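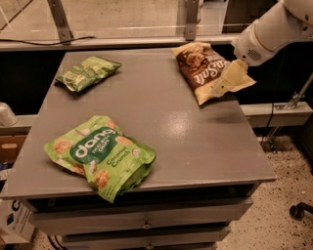 Snack Swap Comes Back to the Vulelmont Library

November 12, 2002

By Tyra Lindholm

I went down to the Vulelmont library last night to find out about the snack swap, and I came home with my coat pockets full, so you know where I stand on this already!

The swap is on again this winter after a year off. You bring something sealed, you put it out, you take something you've never tried. It costs nothing to get in, though there's a jar by the door for the reading room roof (still leaking over the atlases, I'm sorry to say). Doors open at 6 and the whole thing wraps up when the food does. Last time that took 30 minutes, which caused some grumbling from the folks who drove in from Grudora and found crumbs.

Idun Fagerlund is running it this year, and she told me she wants it to go longer. "People should get to sit down and talk about what they're eating," she said. "Last time it was like a fire drill with pretzels." So there will be chairs, and she's asking families to bring two bags apiece if they can manage it.

Chips are always the first to go around here, and I don't mean only potato. Rice chips, corn chips, those little seaweed things my sister can't stand -- I'll try any of them once.

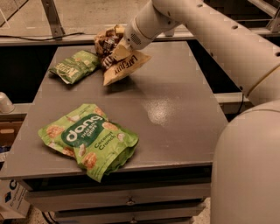 I have a weakness for coconut in particular, ever since Trevor Rowbotham brought macaroons to the school board meeting and I missed most of the budget vote. Sweet and crunchy in the same bite, that's my idea of supper.

Anyway, a few rules. Nothing homemade, because the library's insurance won't cover it -- and yes, I asked about Trevor's macaroons, and no. Nothing that has to stay cold. If there are nuts in it, please put it on the separate table near the copy machine. Idris Foulkes will be at that table all evening and he takes the job seriously, so don't try to sneak your peanut brittle past him.

Kids under 7 need a grownup with them. Parking behind Wastik Hardware is fine after closing, but leave the loading dock clear this time, please.

The room holds 60, and Idun would like names ahead of time. There's a sign-up sheet at the front desk. If it fills up she'll look at a second night in February, maybe over at the Vainio hall, where the heat works better anyhow. I put my name down on line one.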